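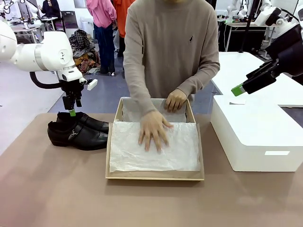 Hoja de producto n.º 13 – página 2

Pinza eléctrica Vodus para células de dos brazos
Equipamiento de puestos de acondicionado de calzado
Fabricante: Drivberg

Estado del producto: en catálogo, con aviso de seguridad vigente
Afecta a: pinzas Vodus con firmware anterior a la revisión 13

Aplicación

La pinza Vodus se monta por parejas, una en cada brazo, en puestos de mesa donde el operario y el robot comparten el mismo plano de trabajo. El uso más extendido es el encajado de calzado: los zapatos esperan sobre la mesa, a un lado de la caja abierta, y el papel de seda se alisa a mano mientras las pinzas quedan suspendidas a izquierda y derecha. El operario trabaja de pie, con las manos sobre el papel o en el borde de la caja. Los dedos son negros y rematan en una yema verde desmontable, visible desde la posición del operario.

Esta disposición implica que hay manos dentro del alcance de los brazos durante una parte del ciclo. El fallo descrito a continuación se produce en esa parte.

Descripción del fallo

Tras una parada de protección, la pinza pierde la referencia de posición de los dedos si la alimentación de 24 V cae antes que la señal de habilitación. Al rearmar la célula, el firmware afectado lanza por su cuenta la búsqueda de referencia: los dedos abren hasta el tope mecánico y cierran después hasta detectar contacto. El movimiento comienza sin esperar la confirmación del operario y sin que el controlador de la célula lo registre como movimiento, ya que los ejes del brazo permanecen quietos.

La monitorización de velocidad y fuerza del brazo no cubre la carrera de los dedos. La baliza del puesto sigue indicando espera.

El fallo se comunicó en julio desde la planta de Shboul, en una línea de zapato de vestir. El brazo izquierdo había quedado parado sobre el talón de un par todavía sin encajar. Al rearmar, los dedos cerraron sobre el borde de la boca del zapato y el empeine quedó marcado. El operario tenía la mano en el papel de la caja y no hubo lesión. Una segunda comunicación, del mismo centro, recogía un pellizco leve en el índice al retirar un zapato caído entre los dedos. El puesto se dejó fuera de servicio hasta instalar el circuito provisional que se indica más abajo.

El análisis lo firmó Hemi Merrick, del servicio técnico de Drivberg. La secuencia se reprodujo en banco con una caída de alimentación forzada y también con un conector M8 a medio roscar. La segunda condición es la más frecuente en campo: el cable que baja junto a la muñeca se mueve en cada reorientación y acaba aflojando la tuerca si no se fijó con abrazadera.

Comprobación de la revisión

La revisión figura en la pantalla Herramienta > Pinza > Información. En células con dos pinzas hay que leer ambas, porque el controlador muestra por defecto solo la del brazo izquierdo. Una sustitución de taller puede haber dejado revisiones distintas en el mismo puesto. La etiqueta del cuerpo indica la revisión de fábrica y no se modifica al actualizar, por lo que carece de valor para esta comprobación.

Código de diagnóstico asociado: 336 (referencia perdida). En el firmware afectado el código aparece y se borra solo al terminar la búsqueda. Conviene consultarlo en el histórico. Su presencia confirma que la secuencia ha ocurrido al menos una vez en esa pinza.

Medidas inmediatas

Hasta instalar la revisión 13 se aplicará lo siguiente:

1. Desactivar el parámetro Referencia automática en las dos pinzas. El cambio se pierde si se restaura una copia de seguridad anterior.
2. Rearmar la célula únicamente con las manos fuera de la mesa y con el pulsador de rearme situado fuera del alcance de los dedos.
3. No retirar piezas atrapadas con la pinza alimentada. Seccionar, esperar a que se apague el indicador del módulo y abrir con la palanca manual.
4. Revisar el apriete del conector y la abrazadera del cable en la muñeca.
5. Si el puesto no permite alejar el pulsador, instalar el circuito provisional de retención (ref. Pririer R2), que mantiene cortada la alimentación de la pinza hasta una segunda pulsación.

El circuito R2 se suministra sin cargo para los puestos afectados. No sustituye a la actualización y debe retirarse después – si se deja montado, la revisión 13 interpreta el corte como fallo de bus y bloquea el ciclo.

Corrección

La revisión 13 separa el rearme de la búsqueda de referencia. Tras perder la posición, la pinza queda sin par y envía una petición al controlador. La búsqueda solo arranca con confirmación mantenida y se ejecuta a velocidad reducida. Al soltar el pulsador, los dedos se detienen donde estén.

Consecuencia para el ciclo: si la pinza sujetaba una pieza en el momento del corte, el freno de dedos la retiene hasta que se confirme la búsqueda, y la soltará al abrir. En encajado de calzado, llevar el brazo a una posición baja sobre la mesa antes de confirmar. Los zapatos con adorno lateral o hebilla no deben dejarse caer sobre el par contiguo.

La actualización se carga desde el puerto de servicio, una pinza cada vez. Durante la carga no debe haber pieza entre los dedos. Al terminar, repetir la validación de fuerza de cierre del puesto y anotar el resultado en el expediente de la célula. La evaluación de riesgos del integrador debe revisarse para incluir la carrera de los dedos si se había excluido.

Datos técnicos

Accionamiento: eléctrico, freno de dedos integrado
Alimentación: 24 V CC
Fuerza de cierre mínima ajustable: 12 N
Conexión: M8, cable exterior al brazo
Yemas: elastómero verde, desmontables
Desgaste admisible de la yema: 2 mm
Apertura manual: palanca lateral, solo sin tensión
Montaje: brida de muñeca, izquierda o derecha indistintamente

Recambios y referencias

Juego de yemas verdes, par
Abrazadera de cable para muñeca
Cable M8 con tuerca de retención
Circuito provisional Pririer R2 (solo puestos con aviso vigente)
Tapa de la palanca manual

Las yemas se cambian siempre por parejas. Una yema nueva frente a otra gastada desplaza el punto de contacto y altera la lectura de fuerza al final de la búsqueda. La superficie se limpia con paño seco; los disolventes de acabado de piel endurecen el elastómero y quedan fuera de garantía.

Comunicación de incidencias

Para notificar un movimiento inesperado de los dedos, enviar al servicio técnico de Drivberg el histórico completo del controlador, la revisión de ambas pinzas y el estado del parámetro Referencia automática. No actualizar ni restaurar la célula antes de exportar el histórico: la carga del firmware lo borra.

Continúa en la página siguiente: planos de brida y patrón de taladros.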